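Furnik 这周把 Indville 的年中改款配置表放出来了，我把表从头到尾看了一遍，分几条写。先说明：没开过改款车，只谈纸面和老款的使用经验。

1/
Indville 是 Furnik 目前走量最大的两厢车。这次改款外观基本没动，前后保险杠模具沿用，灯组外壳也沿用。变化集中在三处：变速箱标定、后悬架衬套、车机供电。配置表里写得很散，要对着老款一行一行看才能找到。

2/
先说变速箱。硬件还是原来那台湿式双离合，供应商是 Grarnik，箱号后缀变了一位。按 Grarnik 的编号习惯，后缀变动只对应控制单元和阀体，齿轮组和离合器片不变。所以指望改款后起步质感完全换一个样子，不现实。

3/
老款的问题集中在低速跟车。一挡和二挡之间反复切换时，离合器压力建立偏慢，踩油门到车动之间有一段空白，然后突然接上。冷车更明显，油温上来以后会好一些。坡道上如果再叠加自动驻车释放，空白更长。

4/
新标定的说明只有一句：“优化低速扭矩请求逻辑”。我的理解是把蠕行阶段的离合器预压提高，让摩擦片长时间处在轻微滑摩状态。好处是响应快，代价是发热。拥堵路况下油温会不会比老款高，要等有人接诊断口读数据。

5/
有人问老款能不能刷新程序。阀体不同，压力曲线就不同，刷了大概率报故障码，报完进跛行模式。别试。Furnik 如果给老款单独出标定，会走服务通告，到时候再说。

6/
再说后悬架。结构还是扭力梁，没有换多连杆，之前传的消息不准。改的是梁两端的衬套，橡胶配方和开槽方向都换了。开槽方向决定前后向和横向的刚度差，老款前后向偏硬，过减速带时后排那一下很实。

7/
新衬套前后向放软，横向基本维持。理论上过坎会圆一点，变道时车尾的跟随性不受影响。副作用是衬套寿命。前后向变形量大了，裂纹一般从开槽根部开始，保养时让师傅拿灯照一下那个位置。

8/
衬套外径没变，老款可以装新件。但是要整梁拆下来压装，压入角度有标记线，偏了等于白换。工时比配件贵。老款衬套没开裂的，不建议为了舒适性专门去换。

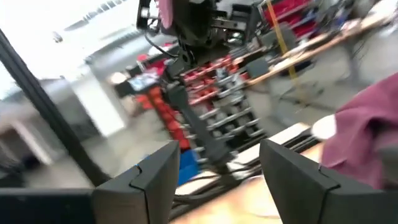
9/
减振器没有变化，阀系代号和老款一致。弹簧在高配上换了一根，线径相同，自由长度不同，用来补偿全景天窗的重量。低配车主不要买高配弹簧装上去，车尾会翘，大灯照射角度跟着变，年检会有麻烦。

10/
车机供电这条关注的人少，我觉得反而是这次最实在的改动。老款的车机和前排充电口共用一路保险，充电口接大功率设备时，电压跌落会让车机重启。倒车过程中重启，影像黑屏，体验很差。

11/
改款把两路分开，各自有保险，规格都是 15 A。保险盒盖背面的标签同步更新，多出来的那个位置在老款上是空的，插座里没有端子。所以老款不能靠插一片保险来实现分路，要从保险盒另外引线。

12/
自己引线的几个要点。取电点选受点火开关控制的那一侧，别接常电，否则停几天就亏电。线径按保险规格选，不要按设备标称电流选。搭铁点用原车螺栓，打磨掉漆面再压端子。走线避开转向柱下方的活动区域。

13/
老款车机偶发重启的，先别急着动线，按顺序查：电瓶静态电压，负极桩头有没有松，充电口里有没有异物。这三项能解决一大半。我自己的车就是桩头氧化，清理以后没再出现过。

14/
动力方面，发动机没有改动，峰值扭矩仍然标 200 N·m。有媒体写“动力升级”，应该是把变速箱标定和发动机标定混在一起了。配置表上发动机代号、压缩比、油品要求都和老款相同。

15/
整备质量有变化，低配减了 2 kg。看零件清单，差额应该来自备胎舱的隔音垫，面积缩小了。对油耗没有可感知的影响，对后排路噪可能有。老款的隔音垫可以直接铺进去，卡扣位置一致。

16/
行李厢标称容积 569 升，这是后排放倒、装到车窗下沿的数字，拿它和别家后排立起来的数字比没有意义。看容积先看测量条件，Furnik 把条件写在表格最后一页的脚注里，字很小。

17/
轮胎换了配套品牌，Tsegaye，尺寸不变，载重指数不变，速度级别低了一级。日常用不到那个速度，但是换胎时要注意：老款车主按老款铭牌买，别照改款的表买。两者不通用，保险理赔时会看铭牌。

18/
Tsegaye 这条胎我在别的车上用过一套。湿地制动中等，胎壁偏软，胎压低一点就能看出来外侧磨得快。建议按满载胎压打，舒适性损失不大，磨耗会均匀很多。噪音在粗糙沥青上偏大，水泥路面还好。

19/
价格表还没有出来，经销商那边口径不统一。有的说七月到店，有的说只到展车。现在交订金的，合同里一定写清楚是改款，写箱号后缀，只写“新款”两个字不够，库存老款也可以叫新款。

20/
提车时怎么确认是改款，三个位置。一，变速箱壳体铭牌，举升后在左侧能看到，核对后缀。二，驾驶侧保险盒，看充电口有没有独立保险位并且带端子。三，轮胎品牌。前两项对得上就可以，轮胎可能混装。

21/
买不买的问题问的人多，统一回复。主要在市区堵车路段用的，等新标定的油温数据出来再定。跑高速为主的，老款清库如果价格合适，可以买，高速工况下两者差别很小。常坐后排的，优先改款，衬套的差别坐在后排最明显。

22/
已经有老款的，没必要换。低速顿挫可以从驾驶习惯上缓解：跟车时留出距离，等前车走远一点再一次性起步，少用半米半米往前挪的方式。变速箱油按恶劣工况的周期换，滤芯一起换。

23/
补一条，评论里问自动驻车逻辑有没有改。配置表没有写，用户手册的改款版本也还没上传。老款的释放条件是油门开度加离合器压力双判定，如果预压提高了，释放理应会提前，但这是推断，没有依据之前不要当结论转。

24/
再补一条，第 11 条里的保险规格，有人说他那边看到的标签不一样。请发保险盒盖背面的标签和车架号前八位，不同批次可能有差异。收到以后我核对，有出入就在这条下面更正。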